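Hellance two-finger gripper service kit, suits Bollora twin-arm units

In stock, ships from the Stunden depot. Part no. 2747. Price $343 per arm, tax extra.

Kit is one pair of fingers, one palm cover, screws, grease sachet. Order two for a twin-arm. Fingers are not handed but the palm cover is, check which arm before you order.

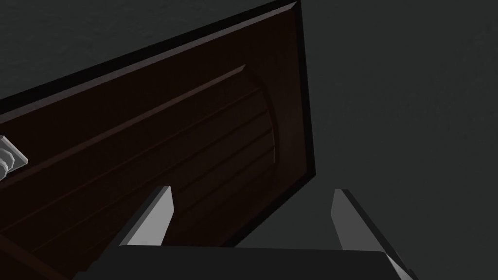

Fingers open, clear of the door.

Fitting. Power off at the base, not just the pendant. Drive fingers fully open first or you wont reach the inner screws. Grease the slides, thin smear only. Torque is on the card in the box. Re-zero in Camargo afterwards, version 7 or newer, older ones don't save the offset.

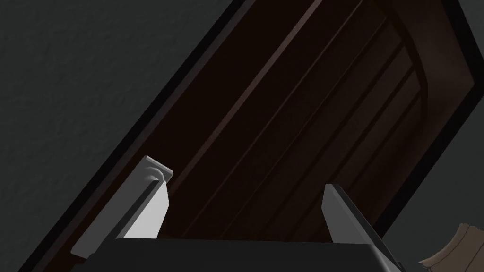

Wrist camera needs its own check after new fingers go on. Run the open-wide view in the Camargo simulator and match yours to it. You want both fingers in view with a wide gap between them and the dark palm running straight along the bottom. Palm sitting crooked means the cover isn't seated, take it off and start again. Don't try and fix it in software.

Service interval is 2000 hours. Sooner if you're on cabinet doors all day, the handles chew the tips. Wipe down with a dry cloth, no solvent on the finger faces.

Prices checked 28th September.

Twin-arm setup notes
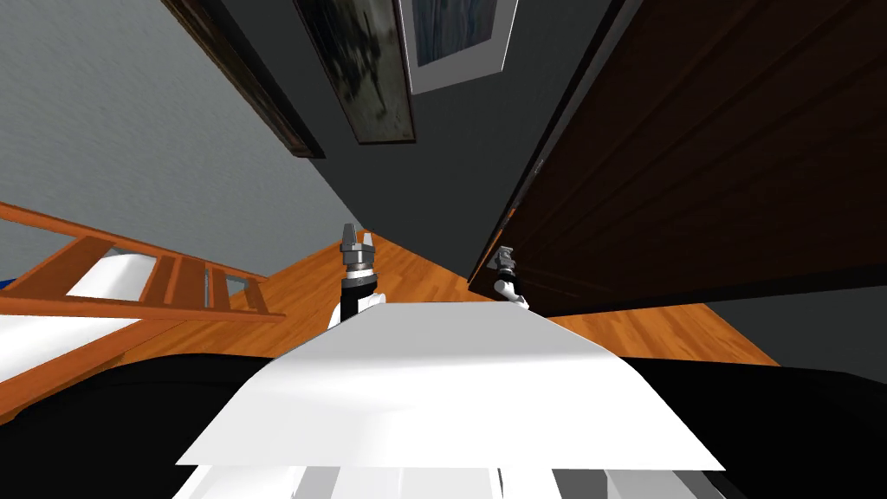
1 min read

Do one arm at a time, left then right, and zero each before moving on. Park both with fingers pointing up. Head camera check comes last. Keep the old fingers untill the new ones have done a full shift.

Returns unopened only.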